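# In Defense of the Stool That Does Nothing

Every home I have lived in has contained one seat that no one is allowed to sit on properly. In my parents' house it was a footstool from an aunt. In my first apartment it was a piano bench, a bold choice for a man without a piano. Now it's a small padded stool, and I have come around to thinking it's the best piece of furniture I own.

Kendra Turcotte, who has helped me move 2 times and feels this entitles her to opinions, calls it "the ottoman's rich cousin." She wants it gone. Her argument is that a seat should earn its floor space, and that anything under knee height is something you fall over in the dark. I have fallen over it in the dark. I don't see what that proves.

## The case against

A small fancy stool is too low for the table and too high for your feet. You can't lend it to a guest without seeming to rank the guests. Pale upholstery is a standing dare to anyone holding coffee. And it wanders: you push it somewhere sensible on Sunday, and by Wednesday it has been dragged over to reach a shelf, put on a sock, or hold a laptop through a long phone call.

Sensible people buy a folding step and hang it on a hook. Hrvoje Radonjić has four of them, all gray, and I have never once seen him look happy to unfold one.

## The case for

Because it wanders, you have to pick it up, and anything you pick up often had better be pleasant to look at. I put up with a vacuum cleaner that resembles a boot. I won't put up with an ugly thing I have to bend down and greet every evening.

I also think curved legs have been treated unfairly. For years the stores have sold us straight ones, screwed in at an angle, on the theory that a leg is a plain fact. A cabriole leg has some vanity to it. Give it a shiny floor and a couple of round white neighbors and it looks ready to be introduced to somebody's mother. Brocade on top is too much, of course. Too much is what I'm after in something this small — a whole sofa of it would be a hotel lobby.

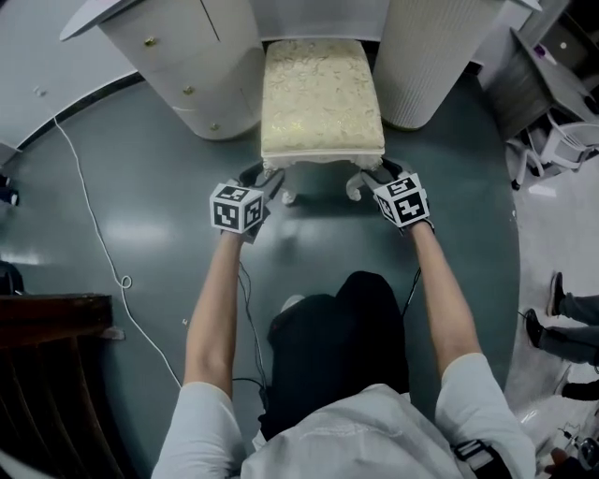

## Where to put it

Between two bigger things, and slightly in the way. Tuck it fully under a table and you'll forget you own it, which is Kendra's plan. Leave it in the middle of the room and see the earlier remarks about the dark.

I keep mine by the dresser, where it collects one sweater a day. Kendra sat on it last week to tie her shoes and stayed there through two cups of tea, complaining about the height.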